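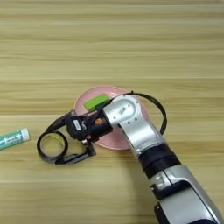

4. Fault Report: Unplanned Stops During the Table-Clearing Task

4.1 Summary of the fault

During the second test period the arm stopped without a command while working on the tape roll. The controller reported a joint torque limit and held its position. No person was inside the marked area and no damage was found. Under the Hallulthorpe laboratory rules, any stop of this type must be recorded and testing suspended until a cause is proposed.

4.2 Task and conditions

The test set consisted of a pink plate, a green block, a roll of tape and a tube with a white cap. The tape roll lies flat on the table, so the fingers must come down close to the wood before closing. The plate was left in place throughout, and the arm passes over it to reach the roll.

4.3 Findings

The log held 2,168 grasp attempts, of which 74 ended in a torque stop. All of these occurred with the tape roll as the target. Jonas Wieser compared the recorded finger height with the planned height and found that the lower finger had been sent below the table surface by a small amount. The table height in the Fovero planning file had been entered before the arm base was shimmed in May and had not been changed afterward.

A second matter was noted during inspection. The cable at the elbow hangs in a wide loop. It did not cause the recorded stops, but it could catch on an object when the arm turns, and the team treats it as a separate hazard.

4.4 Corrective action

The table height was measured again at the four corners and the file was updated. Radu Nedelcu lowered the approach speed for flat objects and added a check that rejects any target below the measured surface. A further 800 attempts were then run with the tape roll only. Two torque stops were recorded, both at the same corner of the table, and their cause is still open.

The cable is to be clipped along the upper link before the next test period. Until this is done, the elbow joint is limited to half speed.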